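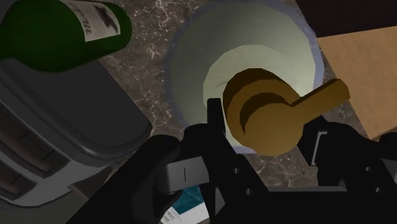 Home News Features Reviews Subscribe

Putting the kitchen straight

Ask Ea Þrastardóttir what she wants from a household robot and she doesn't mention dinner. She wants the worktop cleared before she comes down on Sunday morning, and she thinks we are closer than most people believe!

Her team in Lund trains its software, Stekier, in simulated kitchens – 105 of them so far, all cluttered the way real ones are. A measuring spoon left in a bowl is a lovely little problem. The handle is thin, the bowl's wall is in the way, and the fingers have to come in at a slant without tipping the lot over.

Last November the program needed nearly 300 tries to learn one new object. Now it manages with far fewer, and Kamrul Sivakumar, who runs the tests on a real arm, has seen it clear 7 items out of 11 on a good afternoon. Glasses still beat it. So do wet cloths, which fold up differently every time (mine do too).

Would I let it near my own sink? Not yet, but I'd happily hand over the spoons.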